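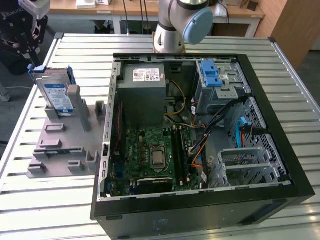

Ulex carbon steel skillet, 11 inch: review after a summer on the line

I cook at Kontogiannis, a Greek place with 60 seats and one very narrow kitchen. Stavros Karamanlidis owns it and runs the grill. I run the sauté station, which means I go through a lot of pans. For years we bought thin aluminum nonstick by the stack and threw them out when the coating went. This spring I bought two Ulex skillets with my own money and used them through to September. One stayed at the restaurant and the other went home with me.

What you get

The pan comes with a coat of wax on it and a folded card with seasoning instructions. The wax has to come off before anything else happens. Very hot water and a stiff brush did it, but it took two rounds, and the area around the rivets needed a third. The card says to oil the pan and bake it for an hour. I did that on the home pan. The restaurant pan I seasoned on the burner, moving it around until the whole surface had turned, and I couldn't tell the two apart after a week.

The handle is a flat steel strap set at a fairly steep angle. It clears the rim of the next burner, which matters on our range. It does get hot. At home on a small flame you can hold it for a few minutes, but on the line you need a towel every time. There's a hole at the end for hanging.

Cooking with it

Heat is where this pan earns its keep. It comes up faster than cast iron and it doesn't lose much when you put cold food in. Lamb chops got a proper crust all the way to the edge. So did halloumi, and that was the test I cared about, as we sell a great deal of it and it welded itself to every stainless pan we tried.

Eggs took longer. For the first couple of weeks they stuck in a ring around the middle. By midsummer I could do a plain omelet with a little butter and slide it out. Fish was somewhere in between. Sea bream skin side down was fine if I left it alone. When I got impatient and pushed a spatula under it too soon, I left half the skin behind.

Tomato is the weak point, as with any carbon steel. A quick splash of wine and a spoon of sauce at the end did no harm. Then one of the new cooks simmered a pan of shrimp saganaki in it for half an hour, and the seasoning came off in gray patches. The sauce had a metal taste and we didn't serve it. The pan was back to normal after a scrub and three coats of oil, but I now keep it on my side of the pass.

Weight and balance

It's heavier than the aluminum we were used to and lighter than cast iron. I can toss vegetables in it with one hand. Kylie Kerslake, who works the station on my nights off, says she can for the first hour and then switches to two. If you have small hands or a bad wrist, pick one up before you buy it.

I also tried the Plollison skillet in the same size, which Stavros had in his office. The Plollison has a rounder, more comfortable handle and a slightly thicker base. It's also slower to heat, and the one we have rocks a little on a flat surface. The Ulex has stayed flat on gas. On Kylie's induction burner at home it bowed very slightly in the center after she ran it on high from cold – enough for oil to run to the sides, though it still cooks. Start low on induction and give it a few minutes.

Cleaning

Hot water, a brush, dry it on the burner, wipe with oil. A drop of soap has never hurt mine. It can't go in the dishwasher, and at the restaurant that was the hardest part to get across. It went through the machine twice and came out orange both times. If your dish pit is busy and the staff changes often, think about that before you buy a dozen.

I bought the Gemine silicone handle cover to go with the home pan. It fits loosely and slides forward when you tip the pan to pour. I've gone back to a folded towel.

Would I buy it again

Yes, and I've ordered the smaller one for eggs. Stavros is replacing our nonstick with these on the sauté station only, and keeping two cheap coated pans for crepes.

Rating: 4 out of 5. I took the point off for the handle and the wax.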